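Give every part its own place

Most people I know keep spare computer parts in a drawer. I did it for years. Old memory, a processor or two, screws from cases long gone, all in one heap with the batteries and the takeaway menus. I think it is a bad habit, and I think the shaped holder is the answer to it.

When I started helping at the repair bench in Clustthorpe, we had around 200 loose parts in biscuit tins. Agathe Huet, who set the bench up, threw out the tins in November and began printing holders. I thought it was a waste of plastic. I was wrong about that.

A tin tells you nothing until you tip it out. A holder made to fit tells you at a glance what is there and what is missing. It also keeps the gold contacts of a memory module away from other people's fingers and the bottom of someone's mug.

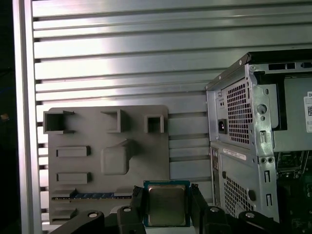

Upright or flat

My own view is that holders belong on a wall. A flat tray on a bench gets things put on top of it within a day. Nobody rests a sandwich on a wall. A plain grey plate with a slot for the memory and a few open square holders takes up very little room, and the bench underneath stays free for work.

The usual complaint is that parts change shape and the holder is then useless. That is fair. We have reprinted one plate 5 times. Each reprint cost us less than the module I cracked in my drawer at home, a 16 GB one that I had been saving for my sister's machine.

I would still keep one tin, for screws.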